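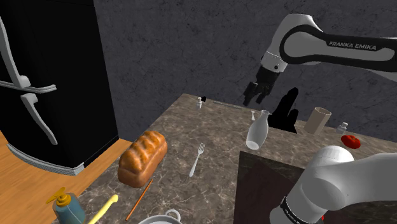

Lectura: 3 min

4. Primera puesta en marcha del frigorífico

Antes de enchufar. Retirar cintas y espumas de los estantes. Dejar el aparato de pie 3 horas si ha viajado tumbado.

1. Nivelar. Patas delanteras, girar a mano hasta que no cojee. La puerta tiene que cerrar sola desde media apertura.
2. Enchufar directo a la pared – sin regletas ni alargadores.
3. Selector Raltico en posición 7. Esperar a que se apague el piloto naranja.
4. Bajar a la posición normal y meter la comida. Poco a poco, no todo de golpe.

Nota: el primer arranque hace ruido. Normal. Si sigue pasadas más de 200 horas de uso, llamar al servicio Terkier.

PRECAUCIÓN: no tapar la rejilla de ventilación. No guardar aerosoles dentro ni usar cuchillos para quitar el hielo.

Filtro de agua (solo modelos con dispensador)

1. Cerrar la llave de paso.
2. Quitar el tapón, meter el cartucho Guvance 463 y girar hasta el clic.
3. Abrir la llave, tirar los primeros vasos. El agua sale turbia al prinicpio.

Nota: otros cartuchos entran pero gotean. Los Kováčik antiguos necesitan adaptador, se pide aparte.

Pan, fruta entera y tomates mejor fuera de la nevera. Lo cocinado, tapado y en el estante de arriba.

Si salta la alarma de puerta, ver apartado 6. Codigos de error al final del manual.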